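Ticket 2784
Product: Siltard Desktop, scene viewer
Opened by: Precious Sison
Priority: normal
Status: waiting for customer

March 23, 2019, first message

Hello support team,

I have a problem with the license server after we changed our office network. Siltard starts normally, but after up to 20 minutes it shows "License lost" and closes the project. Unsaved work is gone. It worked without any problem since January.

What I tried already:
- restarted the license service on the server (the name of the server is Mendes)
- opened port 2000 in the firewall, for both directions
- removed the old license file and imported it again
- connected by cable, with wireless turned off

The result is the same each time. On my colleague's computer the program stays open the whole day. She has the older network driver, but I am not sure if this is important.

Reply from Warken Support

Thank you for the clear report. Please check if the client uses the server name or the IP address. Please also send the file license.log from the client.

Precious Sison

The client used the name. I changed it to the IP address and the program stayed open longer, but then it closed again. In license.log I find this line five times:
heartbeat timeout, host Mendes, retry 5 of 5

Reply from Warken Support

It seems the computer goes to the wrong DNS server first. Please remove the second DNS entry in the network settings, restart, and tell us the result. You can also turn on autosave under Options, Project, so you do not lose work during the test.

Precious Sison

I removed the entry and turned on autosave. I will keep the Zito project open until the evening and write again after.

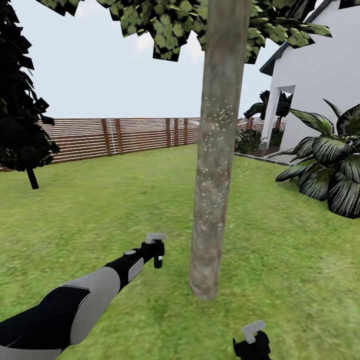

Attachment 1: Zito project, backyard view with lawn and tree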